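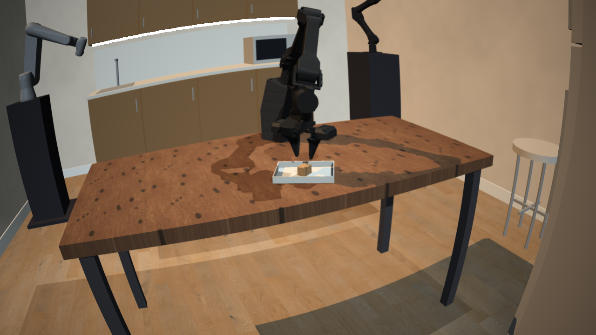
How Robots Changed the Packing Room

Print this page | E-mail this page

A robot arm is a machine with several joints, like your shoulder, elbow and wrist. Each joint has a motor. A computer tells the motors how far to turn and how fast. At the end of the arm is a tool. For picking things up, the tool is often a gripper with two fingers.

Samard is a company in the town of Bekurthorpe. It packs wooden puzzle sets, and 47 people work there. Until last year, every piece was put into its tray by hand. One worker placed around 172 pieces an hour. Doing the same movement for a whole shift made wrists and shoulders sore.

The company now uses two arms for this step. The control program is called Honow. Before an arm does a new job, the program tries it in a simulation, a computer model of a room with tables, objects and robots in it. A mistake in a simulation breaks nothing.

Picking up a block takes several steps:

1. The arm moves until the gripper is over the block.
2. The fingers open wider than the block.
3. The arm lowers the gripper.
4. The fingers close, and a sensor measures how hard they press.
5. The arm lifts.

If the sensor measures no force, the arm stops and a light comes on. A person then checks the tray.

What do the workers do now?

Eleni Vasić packed trays for nine years. She is now a cell operator – the person in charge of one robot and the space around it. She loads new jobs, clears jams and checks finished sets for cracked pieces. She had 40 hours of training first. She says her wrists hurt less, but the room is louder and there is less time to talk.

Not every change was easy. Some packers did not want to work with machines and moved to the paint room or the warehouse. Two left the company. Those who stayed asked for slower arm speeds when a person is close by, and the speed limit was changed in November.

New words

Joint: a place where an arm can bend or turn.
Gripper: a tool that holds objects.
Simulation: a computer model used for testing.

We use cookies to remember your reading level. Accept | Settings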